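手工台收纳与纸艺工具保养小窍门

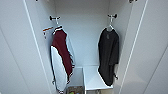

一、纸张怎么放

纸最怕潮和弯。整包没拆的卡纸平放,拆开以后竖着放也可以,但要塞紧,松松地靠在一边,两三个星期就弯了。我用的是文件架,一格一个色系,格子没满的时候插一块硬纸板顶住。

厚卡纸和薄的花纹纸分开放。薄纸夹在厚纸中间容易找不着,抽的时候边角也会被带卷。12寸的大纸买专门的架子比较贵,拿两个披萨盒大小的扁纸箱叠起来也能用,开口朝外,箱口贴一张小样标明颜色。

已经弯了的纸,反向卷一下不太管用,容易出折痕。夹在两张干净的白纸之间,上面压几本厚书,放两天。赶时间的话,用熨斗最低档,不开蒸汽,隔着一层棉布快速过一遍。带闪粉的、带覆膜的纸不要熨。

梅雨天在箱子里放干燥剂。干燥剂不要直接贴着纸,放在角落的小碟子里。变色硅胶吸饱了可以用烤箱低温烘干再用,温度看包装上的说明,各家不一样。

二、边角料

边角料攒得快,用得慢。我的规矩是小于名片的不留,金属色和镜面纸例外,再小也能打个小圆点或者小星星。

留下来的按颜色装进透明自封袋,袋口朝上,竖着排在鞋盒里。做卡片之前先翻鞋盒,翻不到合适的再开整张。白色和米色的单独一袋,这两种用得最多,通常拿来印文字标签。

长条的边角料不要剪短。宽度在一厘米以上的长条可以直接做边框,也可以斜着拼贴成一整块底纹:先在一张打印纸上涂满胶,把长条一根挨一根贴上去,干透以后翻过来,按需要的尺寸裁。拼贴的时候颜色深浅隔开,效果比较稳。

三、透明印章的清洗和存放

透明印章用完马上擦,不要等。水性染料墨用湿巾或者拧干的湿布就够了,湿巾要选不含酒精的,酒精擦多了印章会发硬。油性墨要用专门的清洁液,喷在布上再擦,不要直接往印章上喷,液体会流到亚克力块和印章之间,下次就粘不住了。

印章不粘亚克力块,多半是背面有灰或者纸毛。用温水加一滴洗洁精,手指轻轻搓,冲干净,背面朝上晾干。不要用纸巾擦背面,越擦毛越多。

染了颜色洗不掉是正常的,不影响使用。红色和深紫色最容易染,怕串色的话,下次印浅色之前先在废纸上印两下。

存放避开阳光。窗台上放一个夏天,印章会发黄发粘。原装的塑料片不要扔,背面写上买的年份,连同包装里的图样一起插进收纳袋。我的印章用的是Traltov的插页袋,50片装,厚度刚好,太薄的袋子立不住。

橡皮印章(带木柄的那种)不要泡水,木头和海绵之间的胶会开。用旧牙刷蘸一点水,顺着纹路刷,再在干布上按几下。

四、印台

1. 染料印台倒着放,也就是海绵面朝下,墨会往表面走。颜料印台平放、正放都行,本身就比较稠。标签贴在侧面,叠起来也能看到颜色。

2. 印出来一块深一块浅,先别急着补墨。看看印台表面有没有沾到纸屑或者闪粉,用胶带轻轻粘一下。还不行再补。

3. 补墨时一行一行滴,滴完用旧会员卡的边缘刮匀,盖上盖子等一晚再用。一次补太多,印出来细线条会糊。

4. 两种颜色叠印,先浅后深。顺序反了,浅色印台会被弄脏。已经弄脏的,在吸水纸上反复按,按到颜色干净为止,海绵里层脏了就没办法了。

5. 压花粉要用慢干的墨。普通染料墨干得快,粉还没撒匀就干了。撒粉之前用防静电包在纸上抹一遍,没有的话,一小块用过的柔顺纸也能顶一顶。

五、墨水飞溅的几种做法

想要细点,用旧牙刷。刷毛蘸一点稀释过的墨,拇指往自己这边刮,点会往外飞。想要大点,用小号圆头毛笔蘸饱,在另一支笔杆上敲。离纸越近,点越集中。

墨和水的比例先在废纸上试。太稀的墨点会洇开,还会让纸起皱。纸薄的话可以改用丙烯颜料,干得快,不太皱,但牙刷要马上洗。

不想溅到的地方用打印纸挡住,边缘用可移除胶带压一下。照片一定先拿开,等底纸干透再贴。桌面铺旧报纸的时候注意,报纸的油墨遇水会掉色,蹭到背面不好看,铺一次性塑料桌布更省事。衣服上溅到染料墨,趁湿用冷水冲,再用洗衣皂搓,不要用热水。

六、裁纸刀和剪刀

裁纸刀切出来起毛边,先换刀片。刀片换了还起毛,看刀槽。用久了的刀槽会被压宽,里面积了纸粉,拿牙签顺着剔一遍,垫条能换面的就换一面。

一次只裁一张厚卡纸。两张叠着裁,下面那张总会偏一点。裁的时候尺子压在要留的那一边,滑了刀也只伤废料那一侧。

滚刀式裁刀适合长直线,铡刀式适合厚纸,两种都有当然方便,只买一种的话我建议买滑动式的,替换刀片好找。我手上这台是Zamach的,用了7年,换过的零件只有刀片和垫条。

剪刀分开用,剪胶带的不剪纸。胶带剪刀刃上粘了胶,用棉片蘸橄榄油擦,过几分钟再用干布擦净。剪双面胶之前在刃上薄薄抹一层护手霜也能防粘,抹完要擦掉多余的,免得油印到纸上。

花边剪每次对花要从上一刀的倒数第二个花齿开始接,不要剪到头。剪到头那一下会留一个小尖。

打孔器钝了,在铝箔上打十几下,再在蜡纸上打几下。铝箔磨刃,蜡纸润滑。卡住的打孔器放冰箱冷冻室二十分钟,有时候自己就松了。硬撬容易把弹簧撬坏。

七、胶水和双面胶

贴照片用无酸的双面胶或者照片角贴,不要用白胶,白胶水分大,照片会鼓。

液体胶嘴堵了,拔下来泡温水,用大头针通。平时在嘴上插一根不锈钢珠针当塞子。普通铁针会生锈,锈色会留在胶里。

胶瓶倒放,要用的时候胶就在嘴边。找一个小玻璃杯,底下垫一块湿海绵,胶瓶头朝下插进去,嘴不会干。海绵每周换一次水,不然有味道。

泡棉双面胶剪完,侧面还有粘性,会粘灰。拿婴儿爽身粉或者玉米淀粉用干刷子轻轻扫一下侧面就好。面积大的标签,四角加中间各贴一块,只贴四角,中间会塌。

贴错了要揭,用吹风机低档吹十几秒,拿薄刮片从角上慢慢进去。也可以用牙线贴着纸面来回拉。残胶用生橡胶擦擦掉,不要用手指搓,手上的油会留印。

八、丝带、纽扣和小配件

丝带绕在硬纸板上,尾端用小号珠针固定。不要用胶带,时间长了丝带上会有一块硬的。皱了的丝带绕过直发器,一拉就平,缎面的温度要低。

丝带剪口毛边,斜着剪或者剪成燕尾,再用打火机火苗边上轻轻带一下。只对化纤的有用,棉的会烧着,棉带涂一点透明指甲油。

纽扣、珠片、铆钉用七天药盒装,一格一样,带出门上课也不会撒。大一点的木片放在Iltumach的螺丝盒里,本来是五金店卖给人装螺丝的,格板可以抽掉,比手工店的便宜。

亮片和闪粉单独一个盒子,盒外面再套一个袋子。做完闪粉先收拾,再做下一步。桌上剩的闪粉,用一团旧橡皮泥或者粘毛滚筒粘,湿布只会把它抹开。

九、排版之前的几件小事

先摆,后贴。照片、标题、装饰全部摆好,用手机拍一张,收起来再按照片一层层贴,不容易忘顺序。

一页里的主照片只放一张大的,其余裁小。照片边上留三毫米白边,底纸再花也分得开。

日期和地点当天就写在便利贴上,贴在照片背面的袋子上。过半年再回想,多半记不准。手写字怕歪,先用铅笔轻轻打线,写完等墨水干透,再用软橡皮擦。中性笔在光面纸上干得慢,至少等十分钟。

活页袋装之前检查一遍厚度。木片、大纽扣最好不要放在页面正中,合上册子会顶到对面那页的照片,往上下边靠一点。相册立着放,不要叠,叠久了最下面那本的凸起会被压平。

十、每月收拾一次

不用花太久。把桌面上的东西全部拿下来,擦桌子,擦切割垫。切割垫用温水和洗洁精,不能用热水,也不能晒,变形了压不回来。划痕里的纸毛用硬橡皮来回擦能带出来。

接着看胶水还有多少,刀片还剩几片,缺的写下来再去买。我在抽屉里贴了一张单子,用完哪样就打个钩。一年没动过的纸和印章拿出来,能送人的送人。十一月开始做贺年卡,在那之前把红色、金色的纸单独理到一格,到时候省得翻。

最后把灯罩擦一下。灯罩脏了光会偏黄,配色容易看走眼。选颜色还是白天在窗边选比较准。

分享 275 阅读 1,701 评论 5

评论

豆豆纸铺:打孔器放冷冻室那条试了,卡了两个月的圆角器松开了,谢谢。

小满:请问印章擦了清洁液以后还要不要过水?

楼主 回复 小满:要看牌子,说明上写免洗的就不用。我一般还是用湿布再擦一遍。

剪纸的猫:花边剪那个尖一直不知道怎么弄,原来是剪到头了。

山楂片:补充一个,切割垫不用的时候挂起来比平放好,平放上面总会压东西。我家的Tiongson那块大垫子就是压弯的。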